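The Drawer of Instructions

I have been cleaning out the kitchen drawer where we keep the manuals. I say "we," but I live alone, and the other party to the arrangement is the person I was in my thirties, who believed that one day I would want to know how to descale a Bimik kettle in Portuguese.

The kettle died years ago. The manual is in mint condition.

I started on Tuesday after supper, figuring it for a 40 minute job, and was still on the floor at bedtime with three piles: keep, toss, and a third one that was supposed to be "maybe" and soon became most of the drawer. It had warranty cards I never mailed. It had a fold-out sheet for a bread maker I gave to Tania Herath when she moved, which means Tania has been making bread without supervision all this time. It had the original paperwork for my Fimatell answering machine, including a quick start guide longer than the regular guide.

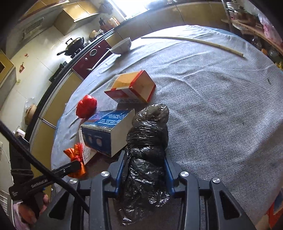
What gets me is how sure of themselves the old ones are. The answering machine booklet opens with "Congratulations on your purchase," and then spends a full page telling me where not to put it. Near a bathtub. On a radiator. In a "corrosive atmosphere," and I have wondered ever since which of my rooms they had heard about. New ones don't bother. You get a slip of paper with a drawing of a phone on it and an arrow, and off you go to make an account so you can run your toaster.

I did learn a few things. My oven has a setting for drying fruit. The clock on the stove can be told to stop beeping, and I have been flinching at that beep for as long as I have had the stove. The vacuum has a filter you are meant to rinse monthly. I went and looked at the filter. I would like to apologize to the vacuum and to anyone who has breathed in my front hall.

Then there were the ones with handwriting in them. My mother wrote in manuals the way other people write in Bibles. Her Grarnley sewing machine book came to me with the machine, and on the page about thread tension she has put "NO. 2, whatever they say" and underlined it so hard that it comes through on the bobbin page. I don't sew. That one went straight on the keep pile, along with the Ranasinghe pressure cooker leaflet, where she has crossed out the cooking time for lentils and written "mush."

I mentioned all this to a few people, expecting to be told to get a life.

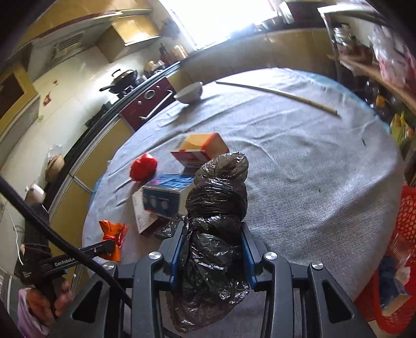

Every manual ever printed is online now, according to Colton Carrier, and I should put the whole drawer in the recycling and go outside. He once spent an evening hunting for the one for his dishwasher and came away with a different dishwasher's, in two languages, neither of them his, but he stands by the principle. Shiuli Dissanayake took my side, more or less. She keeps hers in a binder with tabs, and I've decided not to hold that against her.

So the toss pile went out, minus four or five things I fished back in the morning in my bathrobe. The drawer closes now. I tested it several times. There's even room at the front, where I have put the takeout menus, two of them from places that have since become banks.

The stove clock is still beeping. It wants you to hold down both arrows at once, and then something else, and I'm fairly sure that page was in the toss pile.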